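March 2022
Nadja Trummer

4. Recording your first batch

I do these in sets of 12 - any longer and my driving gets sloppy.

1. Scatter the toy food over the cutting board. Don't be neat about it!
2. Start the recorder, then bring the gripper in slowly.

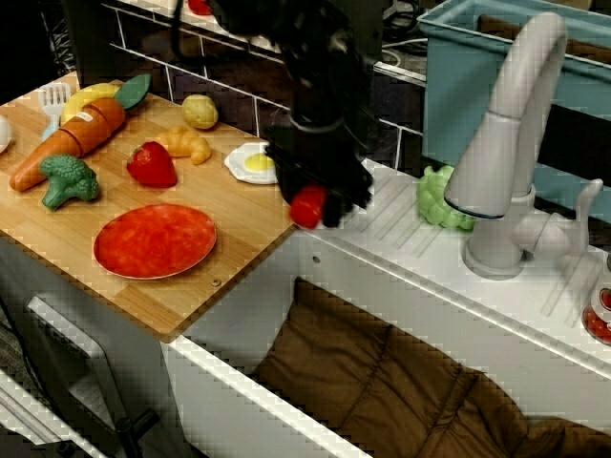
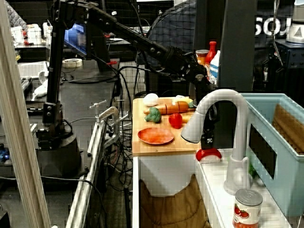

3. Pick one item, move it, let go, and stop the recorder.
4. Type a short label in plain words, like "put the carrot on the plate."

Note: keep your fumbles too. I tossed 111 of mine in January and the Dervishi model got worse at regrasping.

Caution: hands off the counter until the arm is parked - I mean it.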